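Review: Zanen Home Tasks Pack, second edition
Posted by the Branden Robotics Club, Dernville
Our score: 5 out of 5

We've had the Zanen pack since September and I keep being asked at other clubs whether it's worth having, so this is the long answer. Short answer: yes, very much, if your club already has a humanoid and has run out of things to do with it.

What you get is a ring binder of 24 household jobs, the recording software, and a year of access to the marking tool. There's no hardware in the price, which was £900 for a student club licence. You supply the robot, the furniture and the patience. Each job has a start layout, an end layout and a sheet of hints, and the hints are lovely. Whoever wrote them has clearly spent a long time trying to get a robot to pick up a sock.

Soft things

We went straight to the cloth jobs (jobs 3 to 9, so 7 in all), as our members wanted something harder than stacking blocks. Cloth is brilliant for teaching. Everybody thinks they know how to pick up a blanket until they have to do it through somebody else's fingers! The binder starts you off with a simple pinch and lift, then a drag, then a proper spread over a seat.

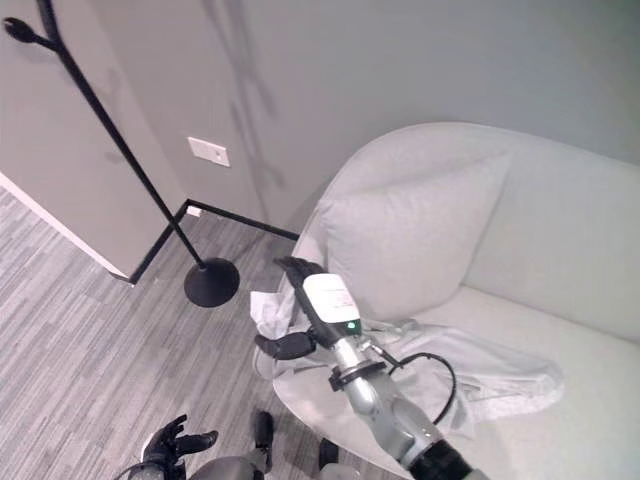

Right hand on the cloth, between the round table and the sofa.

The software lets you tag a grip while you're driving, with one key, and then jump back to every tagged grip afterwards. Our newer drivers learned more from ten minutes of that than from a whole evening of us shouting advice. It also puts two attempts side by side, so you can argue about them properly.

Setting the room up is easy too. The layouts are drawn loosely enough that any sofa will do, and you can add pillows to make a job harder. I do wish the binder said how bunched up the cloth is allowed to be at the start. We've made our own rule for that and written it inside the cover. 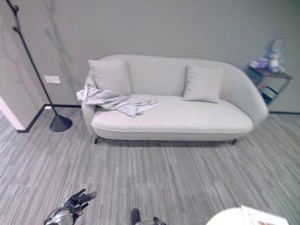

Cloth over one arm of the sofa, with the two pillows on the seat.

Small things

The second half of the pack moves to tabletops and is fiddlier. You're working close in, and the wrist view earns its keep. We had the old Bednarek viewer before this and could never get the head and wrist pictures to line up in time. Zanen's does it on loading. The wrist picture comes through in black and white on our set-up, and after a session or two our drivers were happily swapping between the two views without being told. 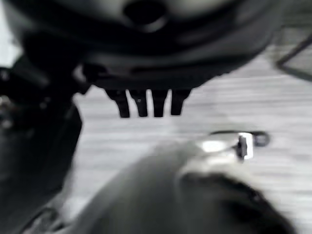 Grumbles

Only little ones. The marking tool logs you out after half an hour, even in the middle of a job. The binder rings are a bit feeble and ours already pops open. And the Monday group would like a few jobs for two drivers, one on each hand, which we've asked for.

Would we buy it again?

Tomorrow. We've done more than half the jobs, the sign-up sheet is full every week, and two of our members are now writing a job of their own about hanging up a coat. If you're near Dernville and want to try it before ordering, come along to a Branden club night and have a go with the binder.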